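Getting Your Boat Ready to Sell, and Writing an Ad People Will Answer

I have sold four boats of my own over the years and helped friends sell a good many more, and I still get a lump in my throat every time one goes down the drive behind somebody else's truck. If you're reading this, you're probably somewhere between "we hardly use her anymore" and "I wonder what she'd fetch." Pour yourself a coffee and I'll take you through it the way I'd do it myself, starting in the spring and ending with a signature on the title.

I'm thinking mainly of private sales here – a used powerboat between eighteen and thirty-odd feet, sold by the owner, without a broker. Most of it holds for sailboats too, though you'll have a sail inventory to write up and I'll leave that to people who know more about sails than I do.

Step 1: Gather the paperwork before you touch a sponge

Everybody wants to start with the wax. Start with the folder. You want the title, the current registration, the trailer title if your state issues one, any loan payoff letter, and every receipt you can find. Look in the glove box, the chart drawer and that kitchen drawer with the dead batteries in it. When I sold Wemombridge, my old twenty-four-foot cuddy cabin, I found the receipt for the rebuilt outdrive folded up inside a tide table, and I'm convinced that one slip of paper saved me an afternoon of haggling.

If there is still a loan on the boat, call the lender now and ask exactly how they handle a private sale. Some will want the buyer's money sent to them directly, and some will hold the title for a couple of weeks after they're paid. You don't want to be learning this with a buyer standing in your driveway.

Put the receipts in date order, newest on top, and write a single page that sums them up: oil and filters, impeller, batteries, bottom paint, bearings, anything major. Buyers seldom read the whole folder, but they do like to hold it.

Step 2: Write down the engine hours, and be plain about them

Go down to the boat, turn the key and read the meter. Don't do it from memory. Wemombridge had 889 hours on her when I listed her, and I would have sworn on a stack of Bibles it was under 800. If the meter has been replaced, say so, and give both the old reading and the new one if you have them.

While you're there, copy down the hull identification number from the transom, the engine serial number, and the numbers off the trailer plate. Check the hull number against the title one character at a time. My neighbor Heino Paulauskas had a title with two digits swapped, and it took him most of a month and three trips to the county office to straighten out. His buyer waited, bless her, but plenty wouldn't have.

Step 3: Clean her properly

Take everything off the boat. I mean everything – the life jackets, the spare anchor, the mystery bag of shackles, the sunscreen from six summers ago. Lay it out on a tarp and sort it into what goes with the boat, what you're keeping, and what belongs in the trash. An empty boat looks bigger, smells better and is far easier to scrub.

Then work from the top down. Canvas first, then the windshield and the deck, then the cockpit, then the cabin, and the bilge last. Use a mild boat soap and plenty of fresh water. For mildew on vinyl seats, try the gentlest cleaner you have on a hidden corner before you go at it, and never mix bleach with anything containing ammonia. Open all the lockers and hatches and let the air move through for a couple of days. If there's still a musty smell after that, look for the damp. It's usually a leaking hatch or a wet carpet, and an air freshener hanging from the helm only makes people suspicious.

Do give the bilge some real attention. A buyer who knows boats will lift that hatch before looking at anything else, and oily water down there tells a story you might not care to have told. Soak up any oil with absorbent pads first and take them to your marina's disposal bin. Please don't pump it overboard.
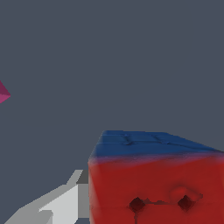
Fix the small things while you've got the tools out. A missing screw, a nav light that flickers, a frayed bow line, a cup holder hanging by one corner – none of them costs much and together they make a boat look neglected. Big repairs are a different matter. I generally wouldn't put new upholstery or new electronics into a boat I was about to sell, as you rarely see the money again. I did once spend $570 on a new bimini top for a runabout, and the buyer took it off the first week because he liked the sun.

Step 4: Work out a price

Look up boats of the same make, length and year, and then look at the years on either side. Write down what they're asking, how many hours they show, and whether a trailer is included. Remember that asking prices are only hopes. If you can find anybody at the marina who'll tell you what boats have really changed hands for, buy that person lunch.

I like to settle on three numbers before the ad goes up: what I'd be delighted with, what I'd be content with, and what I'd walk away from. Write them on a card and keep it at home. List a little above the first number, leaving room to come down, but don't go so high that people scroll past you. And adjust for the season! In May everyone wants to be on the water by the weekend, and in November you're selling to people who know perfectly well that you'd like to skip the storage bill.

Mine was $400 for the winter, with the shrink wrap on top of that, and I can tell you it weighed on me more than it should have when an October offer came in.

Step 5: Write the ad

Begin with the facts, in the order a buyer looks for them. Year, length, make and model. Engine make, horsepower and hours. Fuel type and tank size. Trailer or no trailer. Then the equipment, then the condition, then the location and the price. Here's how one of mine went, more or less as it ran:

24 ft cuddy cabin, single gas inboard/outboard, 889 hrs. Outdrive rebuilt, receipts available. New batteries last season. Porta-potti, sink, two berths. VHF and depth finder, both working. Galvanized tandem trailer with good tires. Small gelcoat chips at bow, worn carpet in cabin. Freshwater use only. Clean title in hand. Can be seen evenings after 5.

You'll notice the chips and the carpet are in there. I put the faults in the ad every time. Folks who can't live with a worn carpet won't drive two hours to tell me so, and the ones who do come have already forgiven it.

Leave out "must see," "priced to sell" and "needs nothing." Every boat needs something. Leave out the long farewell as well, however you feel about her. My friend Agnes Skinner read my first attempt at an ad and told me it sounded like a eulogy, and she was quite right.

Step 6: Answer the calls

Keep a notebook by the phone and write down who called, when, and what they asked. If three people ask the same question, add the answer to your ad. Be wary of anyone who wants to buy without seeing the boat, offers more than you're asking, or has a shipper who needs to be paid out of their check. Those messages will find you within a day of listing, and you can simply delete them.

For showings, meet in daylight and have someone with you. Leave the engine cold until they arrive, so they can hear it start from cold themselves. Then step back a bit. I have to bite my tongue at this point, being a talker, but people need a few quiet minutes to imagine themselves aboard.

Step 7: Sea trial, survey and money

Don't offer a sea trial to every person who wanders by. I ask for an agreed price and a signed, refundable deposit first, with the terms on paper: what the deposit is, what it depends on, and by what date. You stay at the helm until you're clear of the dock, everybody wears a life jacket, and you check beforehand that your insurance covers having a prospective buyer aboard.

If they want a survey, the buyer customarily pays for it and picks the surveyor. Welcome it. Should it turn up something you didn't know about, talk it over calmly and either fix it or split the difference. On my last sale the surveyor found a soft spot by the swim platform, and the repair quote came to $1,619. We each took half and shook hands on it.

When it's time to settle up, meet at the buyer's bank and watch the cashier's check being drawn, or have the funds wired and wait until your own bank confirms they've landed. Fill out a bill of sale in two copies with the hull number, engine serial number, trailer number, price, date and both signatures. Sign over the titles, and check your state's rules on whether you need a notary. Take your registration home if your state wants it back, send in the notice of sale that same day, and cancel the insurance only once the boat has left and the paperwork is filed.

Then go through the lockers one last time. I left a perfectly good pair of binoculars in the cabin of my second boat, and the new owner mailed them back to me with a picture of his kids on the bow.

Questions or corrections: write to Nadja Schnyder through the contact page | © Urquhart Boating Notes | Back to top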